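Remise en service de portables professionnels à Culedau
Rapport d'avancement adressé au fonds Makhubela
Zuso, 6 mars 2021

Le présent rapport couvre la période ouverte en janvier. Il porte sur la remise à niveau des micrologiciels, la station d'accueil USB et la distribution des premiers postes. Les éléments financiers sont transmis séparément, comme convenu dans la convention.

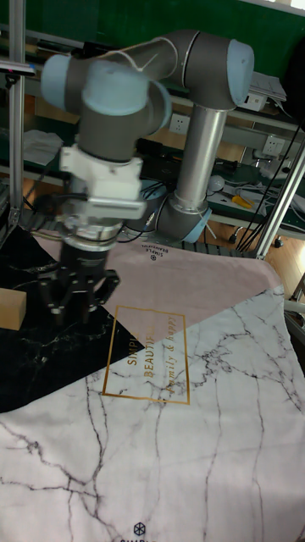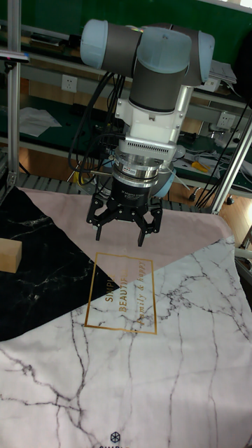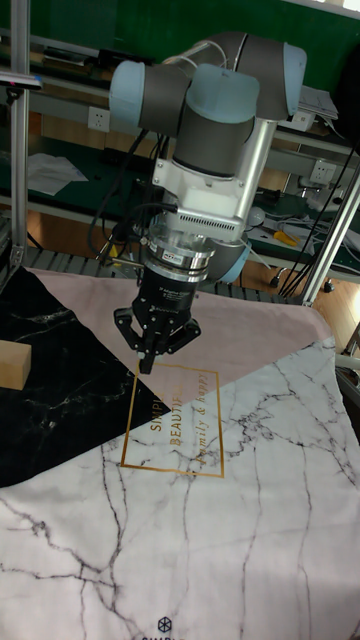
Bras robotisé gris à capots bleu pâle, au-dessus du plan de travail.

1. Rappel de l'objet

La convention prévoit la remise en service de 600 ordinateurs portables sortis de parcs d'entreprise et destinés aux lycées et aux centres de formation de Culedau. Chaque machine doit être livrée avec un micrologiciel à jour, un mot de passe d'administration connu de l'établissement, un système installé et des ports fonctionnels.

2. État du parc

698 machines ont été reçues et inscrites à l'inventaire. L'écart avec l'objectif sert de réserve de pièces : écrans, claviers, barrettes mémoire, cartes d'alimentation. Le tri d'entrée est terminé. Les machines sans chargeur ont été mises de côté et seront traitées en dernier, le modèle de connecteur variant d'un lot à l'autre.

Les batteries restent le point faible. Beaucoup ne tiennent plus la charge et la carte mère le signale à chaque démarrage par un message qui bloque la séquence jusqu'à l'appui sur une touche. Nous avons désactivé cet avertissement dans les réglages quand le modèle le permet. Sur les autres, la batterie est remplacée ou retirée, et le poste est alors étiqueté « secteur uniquement ».

3. Micrologiciels

La mise à jour se fait depuis une clé préparée avec l'outil Grendden, qui reconnaît le modèle, vérifie la version en place et refuse de poursuivre si l'alimentation secteur n'est pas branchée. La procédure est stable pour la plupart des modèles. Une série plus ancienne demande un passage par une version intermédiaire — le saut direct à la dernière version laisse la carte réseau désactivée, sans message d'erreur.

Neuf machines sont restées bloquées pendant l'écriture. Six ont été récupérées par la procédure de secours au clavier. Les autres nécessitent une reprogrammation directe de la puce, que nous ne faisons pas sur place ; elles rejoignent la réserve de pièces.

Les réglages appliqués après mise à jour sont les suivants :
Démarrage sécurisé activé.
Démarrage par le réseau désactivé, sauf demande de l'établissement.
Virtualisation activée sur les postes destinés aux sections informatiques.
Contrôleur de disque laissé dans le mode trouvé à l'arrivée. Le changer après installation empêche le système de démarrer.
Mot de passe d'administration défini et remis sous pli fermé.

4. Stations d'accueil et ports USB

C'est le chantier qui a pris du retard. Les stations fournies avec le deuxième lot n'étaient pas reconnues par l'image système préparée en janvier : l'écran externe s'allumait, mais ni le clavier ni la souris ne répondaient. La cause est un pilote de contrôleur absent de l'image. Il a été ajouté et l'image refaite. Les postes déjà installés avec l'ancienne version doivent être repris un par un, ce qui mobilise l'atelier plus longtemps que prévu.

Un second défaut, moins fréquent, touche la sortie de veille. Le port situé du côté de la charnière ne se réveille pas toujours. Désactiver la mise en veille sélective règle le problème, au prix d'une autonomie un peu plus faible. Nous avons retenu ce réglage pour tous les postes du modèle concerné.

5. Documentation

Un livret de prise en main accompagne chaque poste : premier démarrage, accès aux réglages, connexion au réseau de l'établissement, numéro à appeler en cas de panne. Une version plus complète est réservée aux référents informatiques et décrit la restauration de l'image. Les retours des premiers établissements portent surtout sur la partie imprimantes, jugée trop courte. Elle sera réécrite.

6. Difficultés et demandes

Les délais de livraison des batteries compatibles se sont allongés. Nous demandons au fonds Makhubela l'autorisation d'acheter auprès d'un second fournisseur, à enveloppe constante. Nous demandons aussi que les chargeurs soient comptés dans la ligne « petites fournitures » — la convention ne les mentionne nulle part.

7. Suite des travaux

Reprise des postes installés avec l'ancienne image.
Traitement des machines sans chargeur.
Livraison aux centres de formation, après celle des lycées.
Mise à jour du livret, partie imprimantes.
Destruction des disques défectueux, avec certificat joint au prochain rapport.

L'inventaire détaillé par numéro de série figure en annexe A, la liste des versions de micrologiciel en annexe B.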